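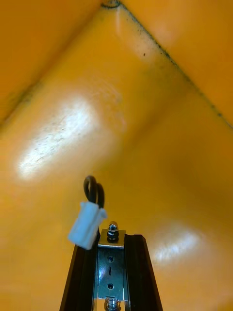 Úna Hanrahan asked for the parts list to come before the folder layout, because that was what she had to scroll for every time. It comes first now.

Grakham Small Parts Sorting, version 3

What it covers

Sorting a mixed lot of small electrical and metal parts between trays on a white table. The lot starts in a steel tray lined with paper, and the plastic trays on either side take the sorted parts. The set has 2,078 entries in 21 folders, one folder per lot.

Parts list

board – red circuit board, round outline with notches
solenoid – small push-pull type, spring on the plunger, wires attached
harness – colored wires with white connectors
bracket – sheet metal
other – anything that doesn't fit the names above
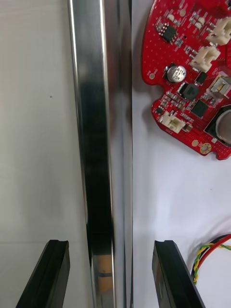 Boards are entered by outline and color only. Earlier versions tried to record the values on individual components, and the results were too uneven to keep. Some are easy enough to read, like the silver capacitor with "47" and "25V" printed on its top, but most of the small surface-mount parts carry nothing you could use. If you need values, put them in the notes field and leave the name as board. 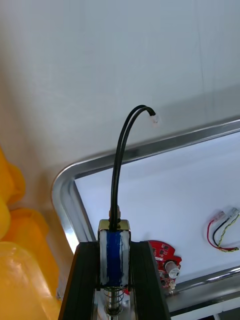
Is a solenoid with its wires attached one part or two?
One part. Enter it as solenoid and leave the wires out of the harness entries, even when they end in a connector.

Folder layout

parts.csv – one line per part, with lot, name, start tray, end tray and notes
lots.csv – one line per lot
names.txt – the list above

Tray names go by side and position, for example left-upper or right-lower. The steel one is always called center.

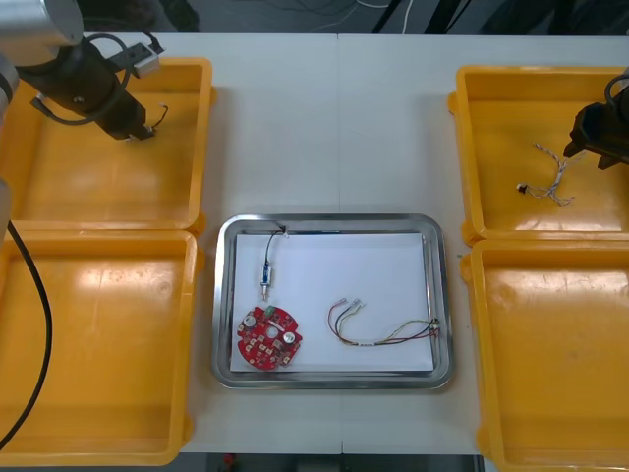 A part lying across two trays gets the tray that holds most of it. A harness that has sprung open is still one part, provided the wires are joined at a connector. Empty trays have no line in parts.csv.

Known problems

Lot 92 was entered twice and the second copy has been removed, so the lot numbers skip. Brackets with a nut and bolt fitted were called other until September. Victor Rotich has corrected most of them, but the Nornivthorpe lots still need a pass.

Send corrections to Paweena Duangkaew with the lot number and the line.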